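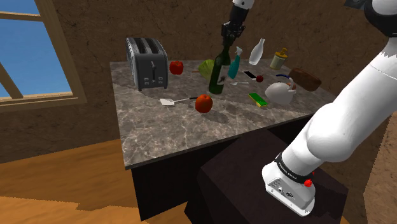
Robotik & Software | Fachgespräch

Planung unter Unordnung: Wie Nakbridge seine Greifsoftware prüft

Die Abteilung für Bewegungsplanung der Nakbridge entwickelt seit mehreren Jahren Software für Roboterarme, die in nicht vorbereiteten Umgebungen arbeiten sollen. Im August wurde die Planungsbibliothek Fivano in einer überarbeiteten Fassung für Projektpartner freigegeben. Fikri Kusuma leitet die Abteilung und verantwortet die Abnahme der Software.

Den Schwerpunkt der neuen Fassung sieht Kusuma in der Behandlung enger Zwischenräume. »Eine Flasche am Hals zu fassen, ist für sich genommen keine schwierige Aufgabe«, erklärt er. »Schwierig wird sie, wenn eine Sprühflasche, ein Salatkopf und Obst danebenstehen und der Arm wieder herausfinden muss.« Die Planung berechne deshalb Anfahrt, Griff und Rückzug gemeinsam. Frühere Fassungen hätten den Rückzug erst nach dem Schließen der Finger ermittelt und seien dabei wiederholt ohne Lösung geblieben.

Geprüft wird zunächst ausschließlich in der Simulation. Der Testkatalog umfasst derzeit 862 Szenen, darunter zahlreiche Küchen mit wechselnden Oberflächen, Lichtverhältnissen und Gegenständen. Erzeugt werden sie mit dem hauseigenen Werkzeug Yusof, das Objekte nach festgelegten Regeln auf Arbeitsflächen verteilt und jede Anordnung mit einem Startwert speichert. »Ein Fehler, den wir nicht wiederholen können, ist für uns kaum zu bearbeiten«, sagt Kusuma. Jede Änderung am Planer durchläuft über Nacht den gesamten Katalog; die Auswertung liegt den Entwicklern um 7 Uhr vor.

Als Grenzwert für die Planung einer vollständigen Bewegung gelten 80 Millisekunden. Wird er überschritten, verwirft das System die Anfrage und meldet einen Abbruch — auch dann, wenn kurz darauf ein gültiger Pfad vorgelegen hätte. Kusuma hält diese Strenge für angemessen. Die übergeordnete Ablaufsteuerung müsse sich auf feste Antwortzeiten verlassen können.

Zurückhaltender äußert er sich zur Wahrnehmung. Durchscheinendes Glas und glänzende Flächen bereiteten der Tiefenschätzung weiterhin Schwierigkeiten. »Das Rendering liefert uns auf Wunsch die exakte Lage jedes Objekts. Eine Kamera tut das nicht.« In 21 Szenen des Katalogs werde die Objektlage daher absichtlich verfälscht, um das Verhalten des Planers bei fehlerhaften Eingaben zu untersuchen. Diese Gruppe soll deutlich wachsen.

Die Übertragung auf reale Arme erfolgt gemeinsam mit dem Projektpartner Drellitz. Einen Termin für den Abschluss nennt Kusuma nicht. Zunächst werde die Schnittstelle zur Kraftregelung überarbeitet.

Kommentare

mhv_regelung
Sind die 80 ms einschließlich Kollisionsprüfung gemessen oder nur die reine Pfadsuche?

Petra L.
Für unsere Lehrveranstaltung wäre der Szenengenerator interessanter als der Planer. Ist eine Freigabe für Hochschulen vorgesehen?

knickarm
Anfahrt und Rückzug gemeinsam zu planen machen wir auch, bei uns stieg dadurch aber der Speicherbedarf erheblich. Dazu hätte ich gern mehr gelesen.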